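About Hudinholm

Hudinholm collects practice examples for robots that learn by being shown. We started in Womdale with two desks and one arm, and we now have a second site in Destgate. Eight people work here. Most of us came from other jobs, including kitchen work and sewing.

A customer tells us what the robot should learn. We set up the table, run the task many times and save every run, the bad ones included. Each run gets a short written label and is checked by a second person before it goes out. We move things between runs - a robot that has only seen a pan in one spot tends to fail when the pan is somewhere else.

Our longest project is Galanis, a set of kitchen tasks done with toy food. It began in December with three tasks and has grown to six. Customers can order the full set or a single task.

We don't build robots and we don't train the final system. Our part ends when the examples are delivered and the customer has had time to ask about them.

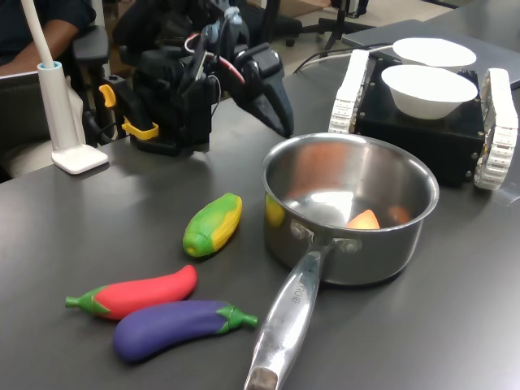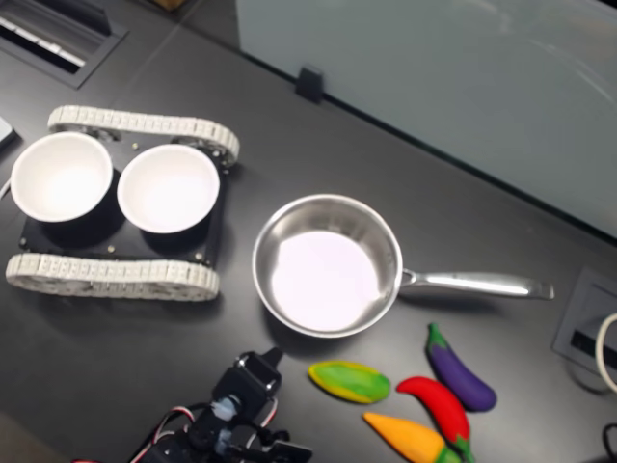
Toy vegetables, a saucepan and two white bowls on the table.

Do you take small orders?
We do, as long as the task fits on one table. Write to the Destgate office with a short note on what you need.

Page last updated 18 July 2018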